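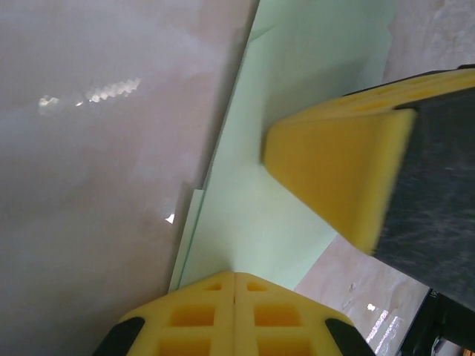

October, 16:40

Wrist cam exposure again. Auto gain keeps hunting whenever the shiny patches come into view, so the segmenter loses the edge of the green sheet, then the yellow of the pads bleeds into the mask. Fixed exposure now, gain locked. Masking out the pads with a static polygon for the closed pose only — need a second one keyed on finger width, Sinan has half of that in his branch.

Edge tracker: was fitting one line to the left border of the sheet. Bad idea, there's a step in it partway down. Switched to two segments with a break point. 29 replays from the log, 11 still bad, mostly the ones with the glare streak near the border. Before the change it was worse but I didnt keep the numbers, sorry.

Planner side (Duarte): approach pose times out at 400 ms when the second finger is in view, collision model thinks it's an obstacle. Self-filter is using the old URDF. Check the pad offset before anyone touches the timeout!

Crash at frame 1794 in the Kosteo replay is a null depth patch, not the tracker. Guard added, test not writen yet.

Tomorrow: width-keyed mask, rerun the 11, ask Othmane where the new calibration file lives.

Dalero vision notebook — questions to Joon-young Wi | Back to top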